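Section 4. Washing Printed Cottons and Linens

This section covers the hand-care and delicate programs on the Rodano 689 washer. Read Section 2 (Leveling and Water Connection) and Section 3 (Control Panel) before running any program listed here. Program numbers refer to the dial positions, which are marked on the outer ring.

4.1 Before the first load

1. Run program 9 (Drum Rinse) once with the drum empty and no detergent. The cycle takes 30 minutes and clears test water left over from the factory.

2. Check that the drain hose is seated in the standpipe and held by the clip. The hose end must not sit below the water line of the standpipe.

3. Open the detergent drawer and remove the shipping insert. The insert is gray plastic and is pushed into the softener compartment from the front. It can be thrown away.

4. Set the water hardness under Menu > Water. The default is Medium. If you do not know your local value, leave the default in place and change it later if white residue appears on dark items.

NOTE — The hardness setting is kept after a power cut. The clock is not.

4.2 Sorting

Sort by fiber first, then by color, then by soil level. Printed fabrics are treated as the darkest color in the print, with one exception: a print on a white ground is sorted with light colors once it has passed the bleed test in 4.3.

Items that should be washed separately the first time:
Unwashed printed curtains and tablecloths
Anything dyed navy, red or black
Quilt covers with a contrast backing
Items marked "wash before use"

Close zippers and hooks. Button quilt covers so that smaller items do not work their way inside. Turn pillowcases inside out and shake the corners. Tie loose drawstrings in a single knot.

CAUTION — Do not wash items with metal curtain weights in the drum. Unpick the hem and take the weights out first. Damage to the drum from loose metal is not covered under the warranty.

4.3 Bleed test for prints

Carry out this test on every new printed item. Allow 10 minutes.

1. Choose a hidden spot such as an inside seam or the back of a hem.

2. Wet the spot with warm water and one drop of the detergent you plan to use.

3. Press a white cloth on the spot and hold it for one minute.

4. Lift the cloth and check it in daylight.

If the cloth is clean, the item can go in with light colors on program 4. A faint tint means it must be washed alone on program 5 with cold water. Test it again after it has dried. If the tint is strong, do not machine wash. Rinse by hand in cold water until the water runs clear, then repeat the test.

Old prints that have been washed many times do not normally need testing. Test them again if you change to a detergent with a brightener.

4.4 Loading

The drum holds a full dry load of cotton on program 1 only. On programs 4, 5 and 6, fill it no more than half way. Large single pieces such as tablecloths and quilt covers must be loaded loosely, one fold at a time. Do not roll them or wrap them around the drum paddle.

1. Pull the door fully open until it rests against the stop.

2. Feed in the largest piece first.

3. Add smaller pieces on top. Spread them from side to side.

4. Check the door seal for trapped cloth. Run a finger around the full circle.

5. Push the door shut until the catch clicks once.

If the door light blinks after step 5, the catch has not engaged. Open the door, check the seal again and close it. Do not lean on the door to force the catch.

A single heavy piece may cause an unbalanced spin. The machine stops, turns the drum slowly in both directions and tries again. After the third attempt it drains without spinning and shows code 86. Open the door, add one or two towels of a similar color and select Spin Only.

4.5 Detergent

Use liquid for prints. Powder is allowed on programs 1 to 3, where the water is hot enough to dissolve it. The Stevo drawer liner supplied with the machine has two marks. Fill to the lower mark for programs 4 to 6 and to the upper mark for programs 1 to 3.

Do not use chlorine bleach on any print. Oxygen bleach may be used on a white ground if the care label permits it and if the bleed test was clean with the bleach added.

Softener goes in the right compartment. Do not fill past the bar. Softener is not needed for linen, and it lowers the absorbency of towels and napkins.

4.6 Treating stains before the wash

Treat stains while they are fresh. Work from the outside of the stain toward the middle, with a cloth under the fabric.

Grease: apply liquid detergent undiluted, wait 10 minutes, rinse warm.
Tea and coffee: rinse cold from the back, then apply detergent.
Candle wax: let it harden, lift off with a dull edge, then press the rest between sheets of plain paper with a warm iron.
Pollen: lift off with tape. Do not rub and do not wet.
Rust: use a Cârstea rust stick or an equal product sold for textiles. Follow the directions on the pack and rinse twice.

CAUTION — Never mix a rust product with bleach. Do not put either in the detergent drawer at the same time as the other.

4.7 Drying and pressing prints

1. Take the load out as soon as the end tone sounds. Creases set in a print within an hour if the load is left in the drum.

2. Shake each piece and pull the edges square.

3. Hang away from direct sun. Navy and gray inks fade before brown ones.

4. Press on the wrong side while slightly damp. Use the cotton setting for cotton and one step lower for blends.
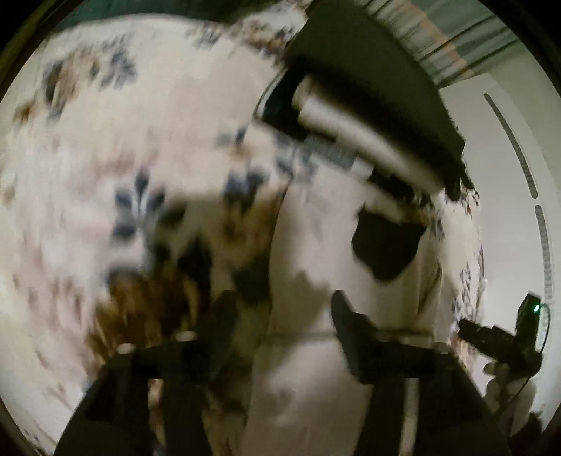

Can I wash a white-ground print together with plain white sheets?

Wait until the print has passed the bleed test twice, once before its first wash and once after it has dried. From then on, use program 4 for the mixed load and keep the water at warm or below. Plain white sheets that need a hot wash should stay on program 1 without the print.

4.8 Storing printed linens

Store only when fully dry. Fold with the print facing in and change the fold lines once a year; April is a suitable month, before the humid season in most areas. Use unbleached cotton bags or acid-free tissue. Plastic covers trap moisture and are not recommended for more than a few weeks.

Cedar blocks may be placed on the shelf but should not touch the fabric. The oil leaves marks that are hard to remove from a white ground.

4.9 Care of the machine after delicate programs

Delicate programs run at low temperatures and leave more detergent film than hot ones. After nine delicate loads in a row, the panel shows the message CLEAN.

1. Empty the drum.

2. Put one Animau cleaning tablet directly in the drum. Do not use the drawer.

3. Select program 9 and hold Start for three seconds. The display changes from Rinse to Hot Clean.

4. When the cycle ends, wipe the door seal with a dry cloth and leave the door ajar.

The message clears by itself at the end of the cycle. If it stays on, switch the machine off at the wall, wait one minute and switch it on again. A message that comes back without a new wash points to a fault in the counter — see Section 7, Fault Codes.

The lint filter is behind the lower flap. Place a shallow tray under it, turn the cap a quarter turn to the left and let the water drain before removing it fully. Rinse the filter under the tap and refit it with the arrow pointing up.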